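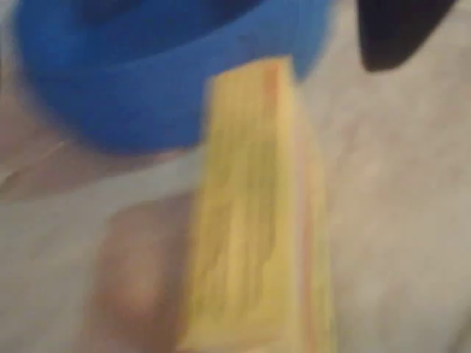

Kitchen Corner, Skirkedstead House: Gallery

The shared kitchen on the second floor was repainted in March, and the cupboards were sorted at the same time. A few people who rent rooms here asked for a page showing what is kept where and what the everyday things look like, so we put one together. It starts with the washing-up area, which gets the most use and the most questions. The notes for the rest of the room follow without pictures for now.

The opening picture: yellow and blue

A soft yellow block, with a narrow orange-tan side, up against something big, round and royal blue. The counter color is a pale gray-beige, so both stand out well.

Notes on the washing-up area

Bright colors were chosen on purpose. The old set was white and gray and went missing on the counter. Anything blue or yellow belongs to the kitchen and stays in the kitchen. If you bring your own things, please pick another color or write your room number on them.

Sponges are kept in the drawer to the left of the sink, 6 to a pack. Take a new one when the old one starts to come apart. Used ones go in the trash — please don't leave them in the sink.

Bowls and cups go back on the open shelf after drying. Large ones go at the bottom. The shelf was put up by Jumer, the same firm that did the window frames, and it will hold a full set of dishes with room to spare.

Dish soap is refilled from the big bottle under the sink. The bottle is heavy when full, so set the small one down on the counter before you pour.

Notes on the cupboards

There are five cupboards along the back wall. The first two from the door are shared and hold plates, glasses, pots and baking pans. The other three are divided by room, with a shelf each. Labels are on the inside of the doors.

The Plutia kettle has moved from the windowsill to the end of the counter, next to the outlet. It needs descaling once a month. The packets are in the tea cupboard, behind the sugar.

Baking pans are stacked by size. The round ones were getting scratched, so there is now a paper towel between each. Put it back when you return the pan.

Notes on the counter

The counter is wiped down every evening at nine. Please have your things put away by then. Anything left out is moved to the crate by the door and can be picked up there.

Cutting boards stand upright behind the faucet. The largest one is for bread only. It cuts down on crumbs in everything else, and it was the one thing all the rooms agreed on.

More pictures

The shelf, the tea cupboard and the table by the window will be added once the last of the hooks are up. If you have a good picture of the kitchen, leave a print in the mailbox marked Þórarinsdóttir on the ground floor, or slide it under the office door. Prints of any size are fine — write your room number on the back if you want it returned.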